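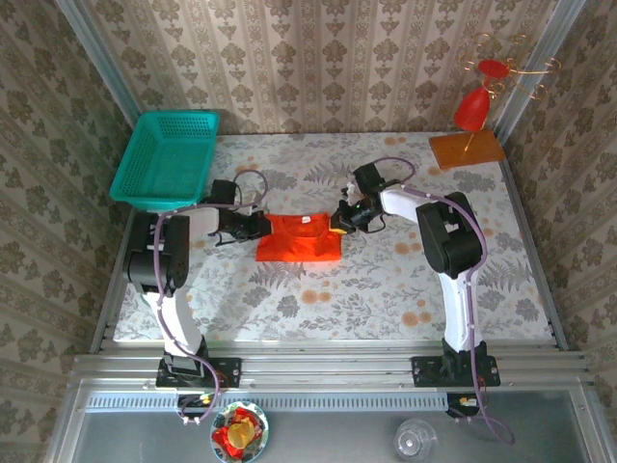
Sabina Pramanik would like it known that she has been folding T-shirts for most of her adult life and has yet to see one stay folded past Tuesday. Told that a neat rectangle with the collar at the top was the right way to put a shirt in a drawer, she asked which drawer, and how deep, and whether anyone had checked.

It is a fair question to put to Skerkach, the household advice firm whose Fold It Once campaign opened its second season in Gilach this week. The campaign makes a simple promise. Fold every T-shirt in the house to the same compact shape, the firm says, and a family will win back 90 minutes a month now lost to rummaging, refolding and ironing things that were ironed already.

Where the 90 minutes comes from is harder to pin down. A leaflet handed out at the Brenero hall on the opening evening puts it down to "household trials" carried out in August. Asked how many households, the firm said 74. Asked how long each of them was followed, it said 2 weeks, with people writing down their own times on a sheet stuck to the wardrobe door. There was no second group carrying on as before, so there is no telling how much time anybody saves just by being asked to keep a sheet.

The method itself is plain enough. The shirt goes on a flat surface and is pulled straight at both sides, the sides are brought in, and the length is folded up until what is left is a small oblong with the neckline showing. Skerkach is strict about the neckline. A label you can see, says the leaflet, is a shirt you can find. The firm also wants a cloth on the table, the basket kept within reach and nothing else going on at the same time, a condition that will raise a laugh in any home with one table.

Few would quarrel with most of this. Cotton pulled flat before folding does crease less, as anyone who has skipped that step will confirm, and shirts of one size do sit better together. The trouble starts when ordinary good sense is sold as a course. The leaflet is free, but the full programme of 5 evening sessions is not, and those who sign up are nudged towards a set of drawer dividers made by Seneviratne and cut, conveniently, to the width of the Skerkach fold. Both firms describe the arrangement as a partnership. Neither would say what it is worth.

The dividers bring a problem of their own. The fold comes out at one width only if the shirts going in are much the same. A child's shirt and a large adult one, folded by the same steps, do not finish up the same size, and the leaflet deals with this in a single line advising readers to "adjust as needed". Adjusting as needed is what most people were doing already.

Pramanik, who went to the opening evening, came away with the leaflet and no booking. She told this site she had tried the fold at home on a full wash and found it slower than her usual way, though she allowed that the pile looked smart. By the following morning someone had pulled a shirt from the bottom and the pile had gone over. The leaflet recommends standing the shirts on edge to prevent this. She does not have a drawer deep enough.

Skerkach says slow going in the first days is normal and that the savings come later. It has not published anything to show how much later, and its August sheets stop at the end of the second week, when by its own account many people would still be getting the hang of it. The firm said fuller results would be shared "in due course" and gave no date.

There was some warmth for the idea in the hall. One couple said they had stopped arguing about whose turn it was, having agreed at last on what counted as done. Another visitor liked the quiet of it and said she would fold for an hour if people would leave her alone. Neither mentioned minutes.

The paid sessions begin at the Brenero hall next week and places were still open when this item was written. The leaflet can be picked up at the door without signing up for anything, and the steps for the fold are printed on the back. The dividers are sold separately. Shoppers may want to measure a drawer first, and a shirt, as the Seneviratne set cannot be returned once the seal on the packet is broken.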